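Paper bags at the pantry shelf: what to pack, how to pack it

From September the Tesbridge pantry shelf goes over to paper carrier bags for all collections. The plastic crates have been handed back to Drureo, who lent them to us for the move, and we won't be getting more. We have 200 paper bags in the cupboard under the stairs and another 100 on order from Broltine.

A paper bag will carry a good weight if it is packed standing up, with the load spread across the base. Open it fully and press the bottom flat before anything goes in. Fold the top rim over once if you like a firmer edge. Tins and jars go in first, then packets, then fruit. Bottles of oil, ketchup and cordial should have their caps checked and go against the sides, upright. Plates and bowls are not going out with the food bags for now, so please leave them on the table or the rack.

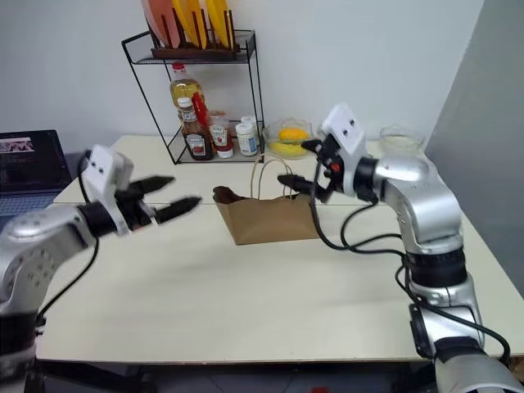
On the matter of the handles, Talavera Street would like it noted that twisted paper handles are fine for the walk to the car and no good for a bus ride. Their packers tell people to carry the bag from underneath, and they would rather we all said the same at the door. They also asked whether two bags could be used, one inside the other, for anyone collecting more than three bottles.

The answer to that is yes, while stocks last. Please don't double up as a matter of course or the 200 will be gone by half term.

Unpacking is the other half of it. When a bag comes back with items not wanted, or a donation arrives already bagged, don't reach down into it from above with the bag standing. Glass at the bottom gets knocked and the sides tear at the fold. Lay the bag on its side on the big table, open the mouth wide and take things out one at a time along the table top. Keep a hand near the bottles, as they can roll. Check the date and the cap, wipe anything sticky, and put it on the rack.
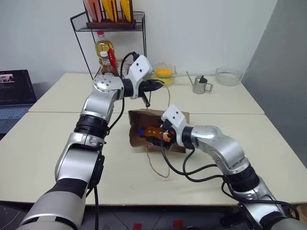
Bottle with a blue cap, in a paper bag laid on its side.

Sauces and oil go on the lower shelf of the rack, labels facing out. Loose fruit goes in the clear bowls beside it. Anything past its date goes in the box by the back door and gets written in the book.

Empty bags can be used again if the base is sound and the handles are both on. Fold them flat along the old creases and put them back in the cupboard. Torn ones go in the paper recycling, which is collected on Tuesday morning.
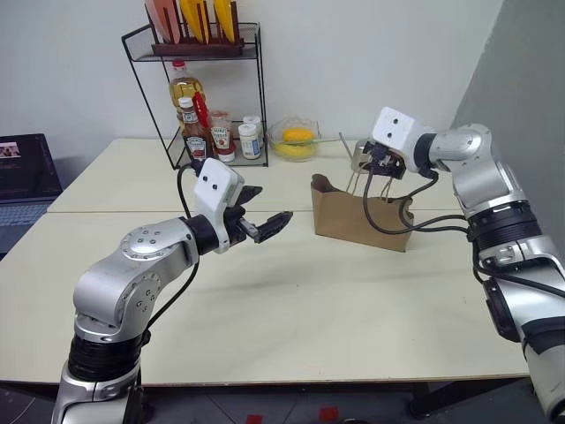

Photo: Tesbridge Pantry Shelf

The table needs to be clear by 2 o'clock on collection days so that it can be wiped down, seam included, as crumbs and sugar get into the join. Cloths are in the left-hand drawer. There is a 20p charge for a spare bag to take home, and the tin for that is next to the book.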